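Keeping the back seat organized on a long drive with two kids?

Posted by Florence Simard, March 2021

We're driving from Hellonham out to the lake cabin in October, which is the longest trip we've ever tried with both girls in the car (ages 3 and 5). I have the route and the snacks figured out, but the back seat is what worries me. Last time we did even half that distance, the floor was crayons and cracker dust by the first rest stop, and I spent most of the ride twisted around with one arm behind me feeling for a dropped horse.

So how do you all store toys and books where a small kid in a car seat can reach them? I've looked at the hanging organizers that go on the back of the front seats, but my youngest has short arms and I don't think she'd get to the lower pockets. We have a regular sedan, nothing huge. Would love to hear what has worked for you!

Answer from Solange Campbell

Oh, I love this question! We do the drive to my sister's place in Lévesque every chance we get, and I've tried pretty much everything, so here goes.

Skip the hanging organizer for the little one. You're right about the arms. My son could touch the top pocket with his fingertips and that was it, and then he figured out he could kick the bottom ones. What we use now is a bin on the middle seat, belted in with the lap belt. It took me two tries to get the height right (too tall and they can't see in, too shallow and everything flies out on the first curve).

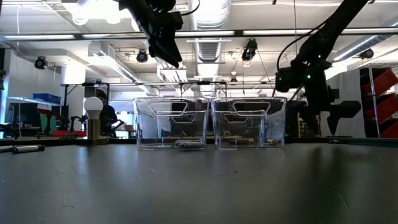

Whatever bin you choose, give each girl her own. With one shared bin we had a fight every few miles, and with two it went so much better! Clear plastic rectangular ones set side by side are great for this, especially if there's a handle cut-out near the top rim, so you can grab the thing and carry it straight into the cabin. Being see-through means you can check from the front seat what's left in there, even if it's just one small thing on the bottom. Measure your middle seat first though. In a sedan you might only fit two narrow ones, or one on the seat and one on the floor.

What goes inside matters too. I pack soft stuff at the bottom, then books standing up with the spines facing the kid, then a zip pouch for anything tiny. Swap a few things out at lunch. I keep a backup bag in the trunk and they greet those toys like it's a birthday. And tie a ribbon on the favorite animal and clip the other end to the car seat, a short one so it can't reach her neck. No more fishing for the horse!

One more thing, get a cookie sheet with a rim for a lap tray. Magnets stick to ours, so check yours with a fridge magnet in the store.

Answer from Ikhsan Lubis

audiobooks. we drove 67 miles on one chapter book and they forgot they had toys

Answer from Adelmo Santoro

Agree with Solange on the bins, but please keep anything hard or heavy down on the floor. In a sudden stop a hardback book comes forward pretty fast. We only allow paperbacks and stuffed animals up on the seat.

Also, a plastic cereal container with a lid makes a terrific trash can. Line it with a grocery bag and put it by the older one's feet. Mine is so proud of being in charge of it that she asks everybody for their wrappers. Have a wonderful trip, the lake is gorgeous that time of year!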